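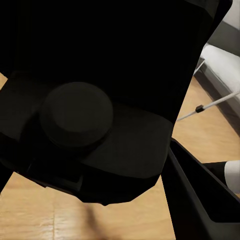
*Slide 1. Black housing, round knob, close up.*

**Depth charts and other fairy tales** (booster lunch, 8 March 2023)

Wait for the plates to clear. Start anyway if they don't.

- Open with the Milletti game in December. We dressed 36, lost by 20, and the program still listed 2 starters who were home with the flu.
- Ask who here has read an availability report all the way down. Pause. Move on quickly.
- "Questionable" means he's playing. "Doubtful" means he's playing badly. Let them laugh, if they do.

**Next slide: the line**

- Four centers used last season, one of them a tight end until that Tuesday.
- Snap trouble against Femitz. Skip the clip, they've all seen it, some of them on purpose.
- What changes in spring: backups take a full series with the first team every practice. Coaches hate it. Good.

**Money part**

- Second trainer, shared with the Myung campus. Say the word "shared" slowly.
- Don't promise a bowl game. I did that last year.

Questions until they bring the pie. If someone asks about the quarterback, he's questionable.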